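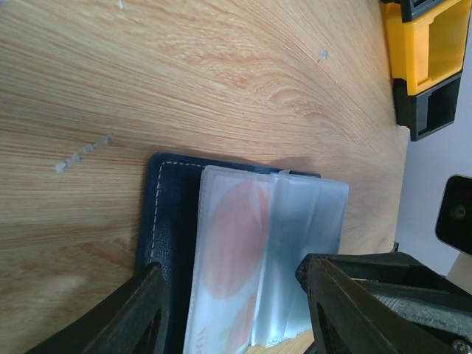 Abdelilah Ashour's view is that the club should stop giving the robot anything that crinkles, and he has put this on the sign-up sheet in capitals. He would like us to go back to wooden blocks. Blocks, he points out, have never made anybody miss the last bus.

I take the point, but wallets and plastic packets are what people have on their tables, and the brief for our project is household tidying. So for any other school club trying thin, floppy things this spring, these are the tips we have collected since April. Most of them cost us an evening.

Scrape the table first. Old tape leaves a hard pale crust that can catch the edge of a plastic sheet. A bank card held flat takes most of it off. Warm water and a drop of dish soap get the rest – wring the cloth out well and dry the wood straight away. Do not let anyone try a chisel. We have a chisel mark.

Put the packet on top of something with a bit of body. A thin sheet lying on bare wood gives the fingers nothing to get under. A wallet or a notebook cover raises it enough.

Dark object, pale packet. If both are the same color, whoever is driving will spend the session squinting and blaming the lighting.

Close slowly. Our driver, Bach (the program, not the composer, although he would have had more patience), lets you set closing speed from 1 to 100. We use 20 for plastic and 70 for blocks. At 70 a packet shoots out sideways and the first-years cheer, which does not help.

Wipe the fingertips between runs. Ridges collect lint. An old soft toothbrush, dry, then a damp cloth with the power off.

Write down every try, including the bad ones. Our notebook stands at 287 attempts, and the most useful page is the one headed "Why."

Cut the session at 40 minutes. After that people start moving the packet by hand when they think the notebook is looking the other way.

The Mirent round is on 17th May. Packets are on the object list. Abdelilah has asked whether the judges would consider blocks.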